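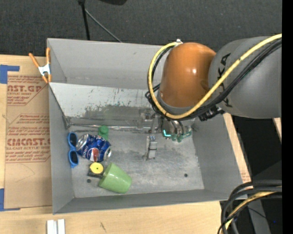 1/14
Teleoperation an der Graukiste, Stand Mittwoch. Aufgabe: Gegenstand aus der Kiste greifen, anheben, an anderer Stelle in derselben Kiste ablegen. Vorgeführt wird per Fernsteuerung, der Arm folgt der Hand des Bedieners. Ein paar Notizen für alle, die gerade etwas Ähnliches aufbauen.

2/14
Objektsatz für diesen Durchgang: zerdrückte Pepsi-Dose, blaue Sonnenbrille, hellgrüner Becher, dazu Kleinteile. Alles liegt links, die rechte Hälfte ist frei. Einseitiger Start ist Absicht. Beim nächsten Block wird gespiegelt.

3/14
Umfang bisher: 1062 Vorführungen, verteilt auf vier Bediener. Abbrüche sind mitgezählt und als Abbruch markiert. Wer sie löscht, kann später nicht mehr nachsehen, an welcher Stelle der Mensch aufgegeben hat.

4/14
Handführung gegen Fernsteuerung. Im Juni haben wir beides auf derselben Aufgabe verglichen. Handführung ist am Anfang schneller: Arm anfassen, hinschieben, fertig. Nachteil: Die Kamera sieht dauernd Unterarme. Für Bilddaten ist das bei uns unbrauchbar.

5/14
Fernsteuerung braucht Einarbeitung. Bei uns gelten die ersten 40 Durchläufe pro Person als Übung und gehen nicht ins Training. Danach werden die Bahnen deutlich ruhiger. Die Zahl ist eine Hausregel, kein Messergebnis.

6/14
Latenz. Alter Stand waren 60 ms zwischen Handbewegung und Sollwert am Arm. Klingt wenig. Beim Schließen der Finger führt es trotzdem zum Nachdrücken, weil der Kontakt auf dem Monitor zu spät ankommt. Seit dem Umbau auf die Caver-Bibliothek ist es besser, neue Messung steht aus.

7/14
Die Dose ist das dankbarste Objekt. Verbeult, also nicht rollfreudig, und die Kanten geben Halt. Die Brille ist das undankbarste. Bügel und Gläser bieten viele Griffpunkte, von denen die meisten schlecht sind. Die Bediener greifen sie alle verschieden, und genau das lernt das Modell dann auch: einen Mittelwert, der zwischen zwei Griffen liegt und keiner ist.

8/14
Gegenmaßnahme: Griffstrategie pro Objekt vorher absprechen. Brille am Steg, Becher am Rand, Dose quer. Hsiu-ying Lu hat das als einseitiges Blatt geschrieben, es hängt am Bedienplatz. Streuung in der Anfahrt ist erwünscht, Streuung im Griff nicht.

9/14
Schräge und Wände. Objekte am Fuß der geneigten Fläche sind von oben schlecht zu fassen, ein Finger kollidiert fast immer zuerst mit der Schräge. Vorführung in zwei Schritten: erst in die freie Fläche ziehen, dann greifen. Wird als eine Episode aufgezeichnet. Getrennte Episoden haben wir probiert, das Modell zog dann endlos weiter.

10/14
Der Boden ist verschratzt, der untere Teil der Schräge auch. Wir tauschen ihn nicht aus. Ein Modell, das nur sauberen Boden kennt, hält den ersten Kratzer für ein Objekt. Frühere Version lief auf der neuen Kiste in Talavera und hat dort prompt auf einen Schatten gegriffen.

11/14
Kiste fixieren! Klemme an den Rand. Verrutscht die Kiste während eines Blocks, passt die Arbeitsraumgrenze nicht mehr, und die Sicherheitsabschaltung löst an der Wand aus. Bei Iltumeck haben sie dafür Anschläge gefräst. Für uns reicht klemmen und vor jedem Block nachsehen.

12/14
Kabelführung am Handgelenk: Schlaufe großzügig lassen. Zu kurz, und der Arm weicht bei Drehungen in eine Haltung aus, die der Bediener gar nicht wollte. Steht dann so in den Daten. Ein ganzer Block ist uns deshalb rausgeflogen.

13/14
Blocklänge: 10 Minuten, dann Pause, dann Bedienerwechsel. Gegen Ende eines langen Blocks werden die Leute sparsam und greifen immer das nächstliegende Teil. In der Auswertung sieht man das an der Objektreihenfolge, nicht an der Erfolgsquote.

14/14
Offen: Kraftrückmeldung am Handgerät. Die Grinbridge-Griffe können es laut Datenblatt, unser Treiber noch nicht. Wer das unter Linux am Laufen hat, bitte melden. Mich interessiert vor allem, welche Abtastrate ihr am Griff fahrt und ob ihr die Kräfte mit aufzeichnet.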